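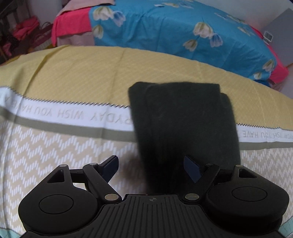 Fig. 4. Dark green cloth, folded, on the bed.

4. First sound check with the Morari stage amplifier

Do this section before the first rehearsal, with the band not yet in the room.

1. Turn the MASTER knob fully to the left.
2. Connect the Tellis foot switch to the socket marked FOOT. Push until you feel a click.
3. Connect the guitar to INPUT 1. For a bass guitar use INPUT 2.
4. Switch on the power. The lamp is red for a short time and then becomes green.
5. Set the low cut to 100 Hz for guitar, or to 37 Hz for bass.
6. Play one open string and turn MASTER slowly to the right until the level is good for the room.

Caution: Never connect a speaker cabinet of less than 300 W. The amplifier can destroy it in one song.

Caution: Do not unplug the guitar while MASTER is up. The noise is very strong and can hurt the ears of the drummer.

Note: If you hear a whistle, move the microphone away from the cabinet. Make the treble lower only when this does not help.

Note: With the older Tai foot switch the two pedals work in reverse order. To correct it, hold both pedals and enter code 915 on the back panel.

Text: Estrella Jaramillo, Jallholm. Revised Nov 12, 2020.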